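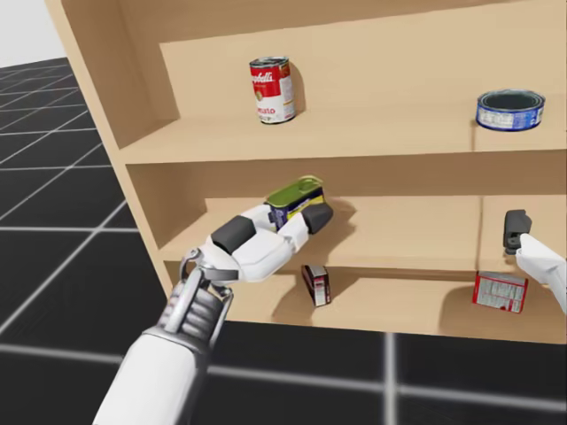 Ticket 627: Labels overlapping on product pages after Clanda update
Opened by Jaruwan Paisan, Monday 9:40. Since the Clanda update, the dimension labels on furniture pages print on top of each other when the browser is narrower than the side menu plus the product panel. Tall units are the worst affected. The page for the tan shelving unit, with its three levels, needs a height label for each level, and all of them land on the top board. Items with a single label display correctly.

Nattawut Boonchu, 10:15. Reproduced on the test site. Cleared the cache and restarted the page service, no change. The label offsets are being read as zero. Which colour theme are you using?

Jaruwan Paisan, 10:32. Default. Tried Grumora as well, same result.

Nattawut Boonchu, 11:05. The update changed the offset field from a number to text. Old records were not converted. The catalogue has 194 records in the old format.

Serena Testa, 13:20. Ran the conversion script on a copy. It stopped at 2 records with a comma in place of the decimal point. Corrected both by hand and ran it again. No errors.

Nattawut Boonchu, 14:10. Applied to the live catalogue. Please reload and check the tall units first.

Jaruwan Paisan, 14:26. Labels are in the right place at all widths. The print view still cuts the last label short.

Nattawut Boonchu, 14:31. Print view is a separate fault, moved to its own ticket and assigned to Serena. Closing this one.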